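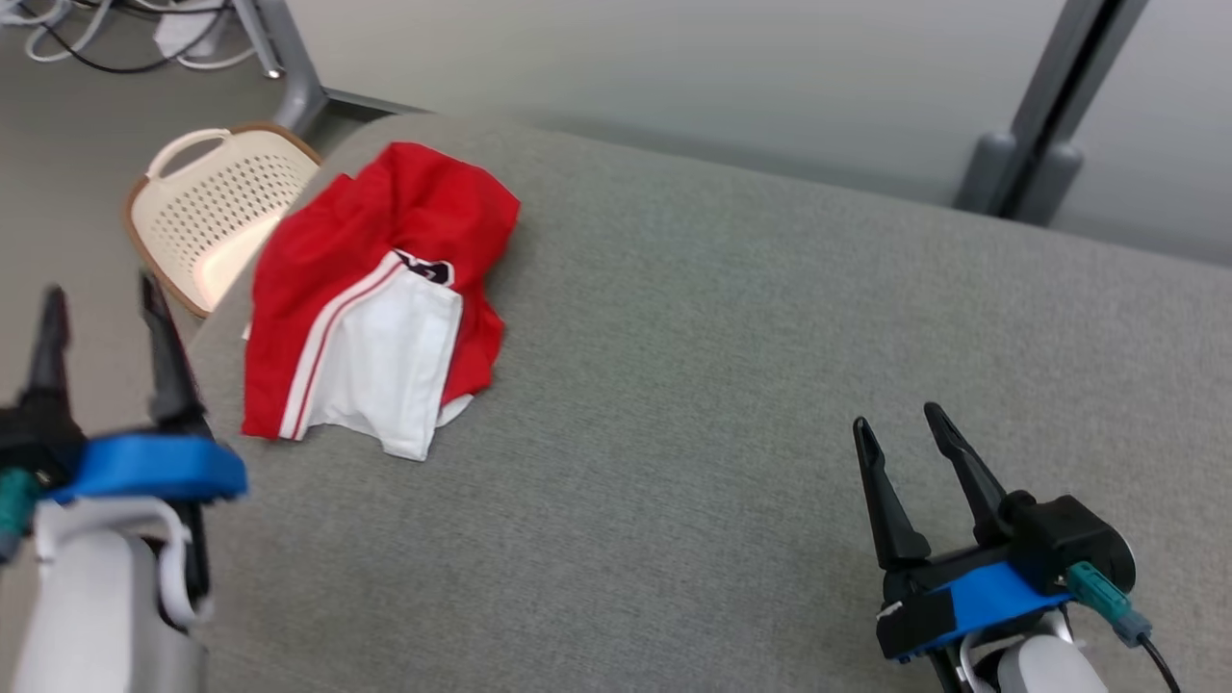
Folding, Souad Shehata wrote, is the one household job that people are sure they do correctly and that no two people do alike. Her remark opens a short study of laundry customs in the town of Markden, and it is often repeated in later writing on the subject.

Clothes folding is the practice of laying a garment over on itself so that it can be stored, carried or sold. It is normally the last stage of washing, after drying and, where it is done, ironing. Garments that crease easily or lose their shape, such as jackets and long dresses, are more often hung.

Methods

The flat fold is the most common method for shirts and jumpers. The sleeves are brought in behind the body, the sides are turned to the middle and the lower half is brought up to the collar. The result is a rectangle that stacks well on a shelf. Shops often fold around a piece of card to keep every item the same width.

The upright fold goes a step further. The rectangle is folded again until it will stand on its edge, and the garments are stored in a row in a drawer. Thin cotton holds this shape better than wool or slippery cloth.

Rolling is used mainly for travel. Soldiers and sailors in many countries have been taught to roll kit tightly, and the habit has passed to walkers and campers. Rolled clothes tend to have soft, rounded creases where flat-folded ones have sharp lines – though a tight roll of linen will still need pressing.

Creasing

A crease forms when fibres are held in a bent position, and heat, moisture and weight all make it deeper. Cotton and linen crease readily. Wool recovers better, and polyester better still. Clothes left in a heap while damp can dry with creases that a second wash may be needed to remove.

Customs

Shehata's study covered 58 households in Markden and the nearby village of Tedatow. More than two thirds of them used the method that the main folder had learned from a parent. Four households kept separate folds for everyday and best clothes, and in Tedatow tablecloths were folded with the right side inwards, so that dust settled on the back.

In Mahasneh, folded linen was once given at weddings, tied in bundles with tape. The bundles were opened in December, when the bedding was changed for winter.

See also

Ironing
Linen cupboard
Mangle

Page last edited 10/02/2026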